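Home | Visits | Checklists | Contact
Search this site Go

Open day walk-round, hand-held gripper table

Doors and walkway – clear, and thank you to whoever moved the coats.
Visitor line, 8 feet back – OK, though the little ones do creep forward, bless them.
Fingers – both dark blocks looked over, screw holes checked. A small pale fleck on each, scuff or crumb, so please wipe and look again.
Pivot – brass ring checked for play, fine.

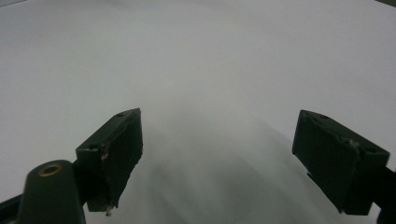

Lullorska, January

Groups of 10 at most, please. We had 19 squeezed in for the first demonstration and I could hardly hear myself talk! Keep the gap between the fingers empty until your guests have settled.

Signed, Colleen Paquette

Comments (2)

Bestard: Could the Saturday group start at 20 past? Our bus is always late.

Nalach: Wiped the fingers this morning – one fleck stayed put, so I'd call it a scuff.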